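Laundry thread, 1/13. Somebody asked how I do whites in a front loader without everything coming out gray. It's a short process so I'm writing it down here.

2/13. First, the basket. Mine is white wicker with a braided rim and it has lasted longer than the three plastic ones before it. I bring it right up to the machine and tip the whites in from there. Anything that needs a second look gets put in by hand.

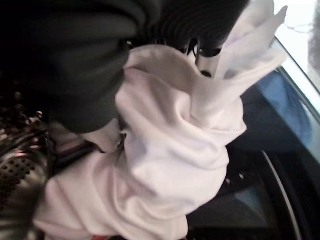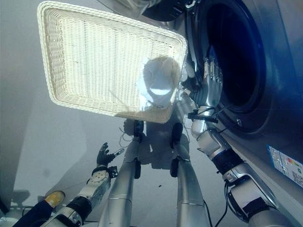
3/13. Whites go in alone. Cream counts as white at my place. Light gray doesn't, and neither does anything with a colored stripe until it has been through at least a few washes on its own.

4/13. Loosen things up as they go in. A shirt that goes in as a ball often comes out as a ball, with the detergent stuck in the middle. I pull the sleeves out straight and undo the buttons. Cuffs get unrolled. Socks get unrolled too, which I used to skip.

5/13. How full: I should be able to lay my hand flat on top of the pile and still touch the top of the drum. If I can't, something comes out and waits for the next load.

6/13. Check the gasket before you close the door. I run a finger along the bottom fold. I've found hair ties, a bus pass and one very thin sock in there. Wipe it with an old rag if it feels slimy.

7/13. Detergent. I've been on Skinen powder since May. It does a decent job on collars. I tried Torero liquid before that and it was fine on towels, but shirts felt a little coated. Could be I was using too much. The cap is bigger than it needs to be.

8/13. For a normal load I use 120 ml of powder, measured in a plastic cup I marked with tape. Half that if the load is small. Our water is pretty hard, so if yours is soft you can go lower.

9/13. Collars and underarms get a paste of powder and a little water, rubbed in with an old toothbrush. Leave it 20 minutes. Longer didn't make any difference on mine.

10/13. Temperature: warm for shirts, hot for towels and sheets - check the tag first. Spin on medium. The high spin saves drying time but I end up ironing more, and I'd take the longer drying.

11/13. When it's done, take things out right away and shake each piece once before it goes back in the basket. I put a clean pillowcase in the bottom of the basket first. Wicker can snag knits if there's a rough end sticking out, so feel around the inside now and then and trim whatever you find.

12/13. A few people asked where the basket is from. It's from Shabalala, the home goods shop on Wukari Street. They had two sizes. I got the bigger one, and I'd get the smaller one if I were buying again - the big one is awkward to carry down the hall when it's full of wet towels.

13/13. Darks are a separate thread. I still haven't found a good way to keep black T-shirts black, so if you have one that works in hard water, reply with the temperature and the detergent you use.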